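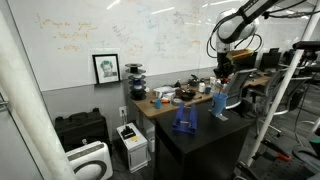 23/01/2020

Sourdough log, batch two of the Buston rye. Starter fed at 6:40 with 50 g flour and 50 g water. Kitchen colder than I would like. The dough thermometer and the oven dial still disagree by 15 degrees, so I am going by the thermometer and ignoring the dial. Hydration dropped slightly from the December loaves, which spread too much and had a gummy band along the base.

Bulk rise took longer than the Zulla white flour did. Folded four times, then left it alone. Salt went in late, after the first fold, which I don't recommend. 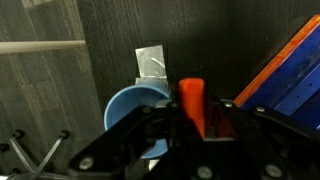
Stela Voicu thinks the gummy band has nothing to do with water and that I slice too early. Rye wants a full day in a cloth, she wrote, and longer if the loaf is over a kilo. Mine have been cut after three hours. I will wait this time and change nothing else, otherwise the comparison is useless.

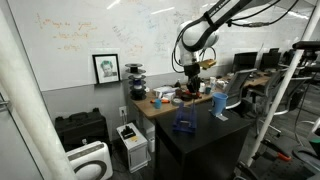
The loaf went in at 4:10 with the lid on, lid off for the last 15 minutes. Crust darker on the left side again. Need to turn it halfway. Weigh and slice tomorrow evening. Buy more coarse rye.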